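From: Veikko Toivonen
To: biltska-lodging list
Subject: Re: [biltska-lodging] Listing text for the winter guide, bars and late opening

Natalia,

Replies inline. I have trimmed the parts of your message where I had nothing to add.

Natalia Beltrán wrote:
> The draft for the winter guide has the Kaken down as open until 3 a.m.
> every night. The sign on the door says something else. Which one do we
> print?

Print neither for now. The license allows service until 3 a.m. in high season only. Outside high season the bar closes when the manager decides to close it, which last April was often before midnight. The sign on the door dates from before the present license and Fares Tarawneh has asked the owner to replace it. Until he has an answer, use the wording we used for the Söderlund last year:

"Open late in high season. Check locally at other times."

It is dull text but it produced no complaints. The older wording, "open till late", produced several, mostly from people who had walked up from the lower village in ski boots and found the shutters down.

> Can we say the Kaken has live music? They had a band on when I was there.

We can say "live music on some evenings". Please do not write "regular". We agreed on the definitions two seasons ago and they are still at the bottom of the style notes, but for those who joined later:

"Regular" means at least one fixed evening a week for the whole season, confirmed in writing by the venue.
"Some evenings" means it happens and the venue will not commit to a schedule.
"Occasional" means holidays and private bookings.

A DJ does not count as live music. A DJ gets a separate line. If the venue has both, the live music line goes first.

> The Dunutach people want to be listed under both Restaurants and Bars.
> They say the upstairs is a separate business.

It is a separate room. Whether it is a separate business depends on the registration, and I have not seen one for the upstairs. Gunnel Holmgren looked at this the last time they asked and found a single registration covering both floors. Under our rules a single registration gets a single entry, placed under the heading the owner picks, with a cross-reference line under the other. If they have since registered the bar on its own, they should send us the number and I will split the entry. The cut-off is the same as for everyone else.

I would also drop the sentence in their draft about the bar being "the liveliest in the valley". Three venues sent in that sentence this year, word for word. I assume they share a printer.

> Ingegerd thinks we should give the walking time from the lift for each
> place. I like it, but whose walking time?

I support this, with a fixed method. Measure from the ticket window at the bottom station, not from the top of the steps, to the public entrance of the venue. Give the distance in meters and leave the time out. The Söderlund is 574 meters by the road. It is shorter over the car park, but the car park is plowed last and I do not want to send anyone across it at night. The Kaken is 908 meters, all of it uphill going and all of it downhill coming back, and the second half has no street lighting. I would put the missing lighting in the entry. The owner will object. It is still useful to a reader deciding whether to take the bus.

On the bus: the last departure from the lower stop has moved. Ingegerd Forsberg has the new table and will post it to the list once the operator confirms the holiday changes. Please leave the bus field blank in all entries until then. Do not copy it from last year's guide. Two people did that last time and we had to print a correction slip.

> Fares asked about the rooms above the Söderlund bar. Are they in scope?
> They rent them out by the night now.

They are in scope for Lodging, short form. The short form has 8 fields: name, address, number of rooms, bed type, bathroom, heating, check-in time, noise. The noise field is mandatory for any room above, below or next to licensed premises, and it must state the closing time of the bar in the same line. "Lively location" is not an acceptable value. If the bass can be heard with the window closed, write that the bass can be heard with the window closed.

Bed type is the field people get wrong most often. "Double" means one mattress in one frame. Two singles pushed together is "twin, can be joined". A sofa that unfolds is "sofa bed" and does not count toward the number of people the room sleeps unless the owner puts real bedding on it. If bed linen costs extra, the price goes in the same line. Linen included is the default and does not need to be stated.

For photos of rooms we take one per entry, landscape format, daylight if possible. Plain or patterned bedding makes no difference to us. The caption is the subject and nothing more. 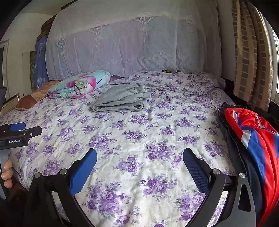
Bed with rose-print sheet

No adjectives, no "cozy", no mention of views. If an owner wants adjectives they can buy a display ad, which goes through Gunnel and has its own rules.

> Last thing, do we still list happy hours?

No. They change too often and two of the venues were using the field to list prices that were higher than the normal ones. The field is gone from the form. If it shows up on your copy you have the old version, so please download it again before you send anything in.

Open items, so that we do not lose them:

Kaken: new door sign, closing time outside high season (Fares)
Dunutach: registration number for upstairs, if there is one (Natalia to ask)
Söderlund: short form for the rooms, noise field filled in (Fares)
Bus table (Ingegerd)
Distances for the remaining venues (me)

I will do the distances on foot with the measuring wheel once the lower road is clear. If anyone has a wheel with a counter that works below freezing, I would like to borrow it. Mine sticks.

One correction to my own message from last month: I wrote that venues with an outdoor bar need a second entry. They do not. An outdoor bar run by the same venue is one line in the main entry, with its own opening hours – these are usually tied to the lift hours, so write "while lifts are running" and skip the clock times. Fares has already filed two of the outdoor bars as separate entries on my bad advice. I will merge them tonight, so please do not edit either one until I have posted that it is done.

Veikko

--
biltska-lodging mailing list
To leave the list, send a message with the word "leave" in the subject line.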